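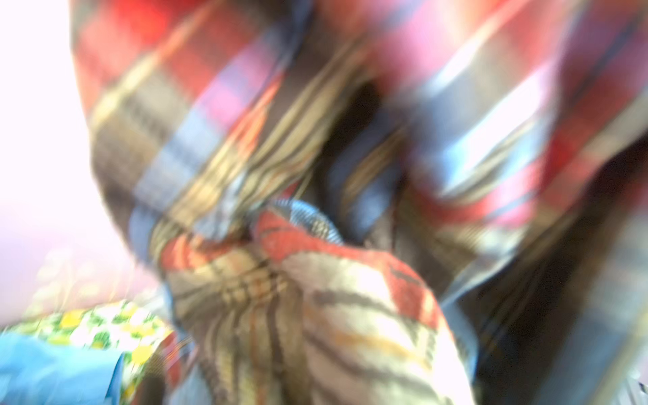

Club > Béisbol > Actas

Acta de la junta del Fellov, 5 de junio de 2022

1. Fichajes. Se propone traer a un lanzador del Kunard. El informe habla de "gran proyección", sin un solo dato de control. Se aplaza.

2. Estadio Gounder. La empresa Bokeck promete las luces para enero. Ya lo prometió 2 veces. Se le pedirá por escrito.
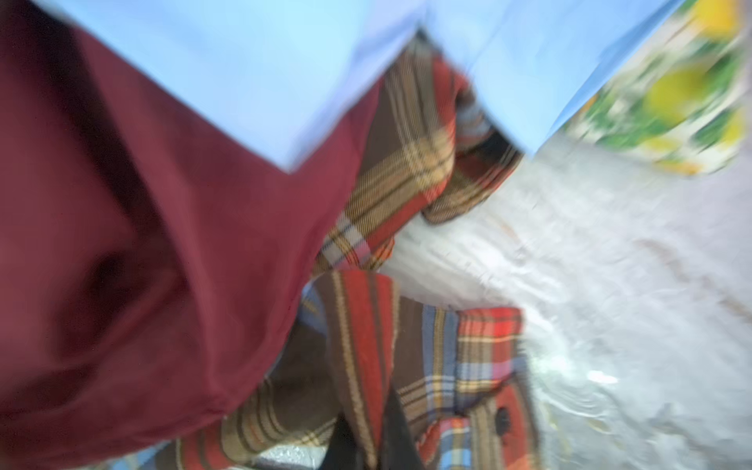
Redacta el acta: Tharun Rodrigues

3. Abonos. Constan 176 vendidos. Tres vocales dudan de la cifra y piden el listado.

4. Ruegos. Ninguno que conste.

Contacto: secretaría del club | © Fellov | Volver arriba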